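Wadelbridge Nights Slot Review

Apr 5, 2018

Jolidico has been on a fog kick lately. Its last few slots have all had some mist rolling across the reels, and Wadelbridge Nights doesn't break the streak. This time the mist belongs to a canal town with gas lamps, barge horses and a lock keeper who looks as if he hasn't been paid since the town was built. As themes go, it's a nice change from pharaohs. I can't say I was crying out for a game about inland shipping, but I've spent longer with worse.

The setup is plain enough: five reels, four rows and 34 paylines, which is a strange number and I suspect somebody had a bet on. Wins pay left to right. You can't change the number of lines, so the only decision you get is how much to lose per spin. The buttons for that are big and easy to find, as they always are.

Low symbols are the usual card ranks, painted on wooden crates to make them feel included. Above those you get a lantern, a coil of rope, the horse and the lock keeper. The keeper is the best of the regular bunch and pays 200 coins for five on a line. I saw five of him once. I'd turned my stake down to the minimum a few spins before that, so we celebrated quietly.
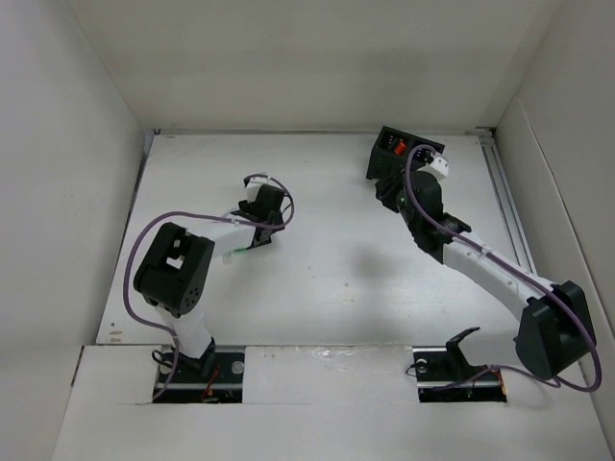

The wild is a barge, and it takes up two full positions whenever it turns up. It can land half on and half off the reel, in which case you get a nudge, or you don't, depending on the mood of the barge. It stands in for everything except the scatter. I like the way it slides into place with a low horn sound, and I liked it a little less each time it slid in on reel five with nothing to the left of it.

Scatters are lock gates. Three of them open the free spins, where the water level climbs each time a barge lands. There are 4 levels, and each one takes a low symbol off the reels. By the top level the game should be paying very well. I reached it one time in two long evenings and came out with a bit less than I'd have got from a decent hit in the base game. The fireworks went off anyway.

There's also a pick bonus set in the Pestorthorpe tavern, where you tap mugs until you find an empty one. It's short, it's dull and the music is a single accordion that has been through a lot. You can't skip it.

Anyone who played Tuhumury Gold, the studio's jungle game from December, will know the math here. It's the same sort of ride, with long dry stretches and then a burst that gets you most of the way back to where you started. If you like small wins arriving every few spins, this will wear you out. Bring a modest budget and set a limit before you start, then stick to it even when the horse looks at you.

On a phone the game runs fine, although the paytable text shrinks to the point where I gave up and waited until I was back at my laptop. Autoplay works as it should and stops when the feature starts. The fog can be turned off in the settings, and with it off the town looks a lot cheaper.

Graphics: very good. Sound: good, apart from the tavern. Features: one strong, one I'd pay to have removed. I'm giving Wadelbridge Nights three and a half stars out of five, and I'll probably be back on it this weekend looking for that keeper at a proper stake.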